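Placemat

A placemat is a flat piece of material laid on a table to mark one person's place and to keep whatever that person spills from reaching the furniture.

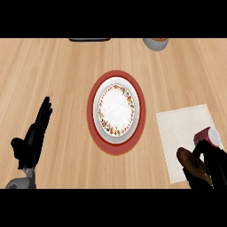
It does the first job well. The second depends on the person. Placemats are made of cloth, straw, cork, paper, vinyl, slate and nearly anything else that can be persuaded to lie flat, including several things that can't.

Origins

The placemat is usually described as a descendant of the tablecloth, which covered the whole table and had to be washed whole whenever one guest met one beet. Covering only the parts of the table where people eat was an obvious economy, and it took households a long time to admit to it. Early table mats were often small and lacy, came in sets with names like "luncheon," and needed more ironing than the cloth they were meant to replace.

Wipe-clean plastics changed the arrangement. A mat that could be rinsed in the sink had no need of an iron, and the placemat moved from the company table to the weekday one. It has stayed there, often literally, held down by a thin film of maple syrup.

Shapes

The rectangular placemat is the standard form. It leaves room for the fork on one side and the knife and spoon on the other, and it stacks neatly in a drawer. The round placemat is better looking and less useful. With a large dinner plate on it there is only a narrow ring left over, and the silverware has to go on the bare table, where the placemat can do nothing for it. Admirers of round mats consider this a fair trade. Wedge-shaped mats are sold for round tables and fit the table they were bought for until the owner moves.

Paper placemats

Diners and family restaurants use paper placemats, which are thrown out after each customer. Many carry local advertising, a map of the state with the big fish marked on it, or a maze for children. The maze can normally be solved before the water arrives, leaving the rest of the wait unprovided for.

Yolanda Pacheco, whose booklet Under the Plate remains the only long work on the subject that its author finished, sorted the paper type into 44 kinds according to edge. She regarded the scalloped edge as the high point and the straight edge as "giving up." Collectors still use her system, though two of them dispute the category she called "wavy, but not on purpose."

Care

Cloth mats go in the wash and come out slightly smaller than the napkins that matched them. Straw mats should be shaken outdoors, after which they may be found to weigh noticeably less. Cork stains and forgives. Slate is easy to clean and makes every plate set down on it sound like an argument.

Etiquette

Older manuals hold that a placemat should sit about an inch from the table edge and should never be used together with a tablecloth. Both rules are widely ignored, the second one mainly by people who own a tablecloth they are afraid of. Serving dishes go on trivets, which are placemats for things that have no chair.

See also: Coaster; Doily; Table runner; Trivet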